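How to check a fold-and-place policy against hand-held demonstrations

Posted 24 Jul 2018

These are the steps we use in the Pralau work to find out whether a policy trained on hand-held gripper recordings learned the task or only learned the room. The method needs a set of demonstrations, a trained policy and an afternoon. It works for soft household items such as throws and cushions, where the final state is hard to score with a single number.

Before you start

You need two hand-held grippers with fisheye cameras, a marker on each one for tracking, and the Sasano toolkit for lining up the two video streams. We recorded 700 demonstrations of sofa tidying. Of these, 89 were dropped because tracking was lost for one gripper while it was behind a sofa arm. Drop yours as well. Filling the gap by interpolation gives smooth paths that go straight through the furniture, and the policy will copy them.

Step 1. Split by layout

Do not split the recordings at random. Group them by how the cushions lay at the start, then hold out whole groups. We held out 34 layouts. With a random split, near copies of the same start end up on both sides and the test score means very little.

Step 2. Write the end states first

For each held-out layout, write down what counts as finished before you run anything. Ours were short: every cushion upright against the backrest, the throw covering the seat, nothing hanging over the front except the edge of the throw. Two people should be able to read the list and give the same score.

A cushion lying flat at the front of the seat is the most useful start. The gripper has to lift it by one edge and turn it up without dragging the throw along. Policies that only learned to push will fail on it every time, so put a few of these in the held-out set.

Step 3. Mask and rerun

Run the policy offline on the held-out video and save its predicted motion. Then mask everything outside the sofa – walls, shelves, chairs, the floor – and run it again on the same clips. Compare the two sets of predictions at the moment of first contact. Small changes are fine. If the predicted grasp point moves to another cushion, the policy is using the background to find its way.

Mask in the raw fisheye picture, before any correction. The lens bends straight edges near the rim, and a mask drawn on a corrected picture will not line up when it is mapped back. In Tiedemann this is the default. In older versions of Guteck you have to turn correction off by hand.

Step 4. Check the fingers

Leave the fingers and the housing unmasked in both runs. The policy reads the finger opening from the picture, so hiding them changes the input in a way that has nothing to do with the room. Our first comparison had this mistake in it and had to be repeated.

Step 5. Report by layout

Give the result for each start layout separately. An average hides the hard ones. In our test the masked and unmasked runs agreed on all but 2 of the held-out layouts, and both of those began with one cushion partly behind another. We are recording more starts of that type before training again – same grippers, same split rule, same list of end states. 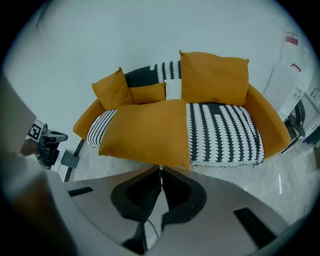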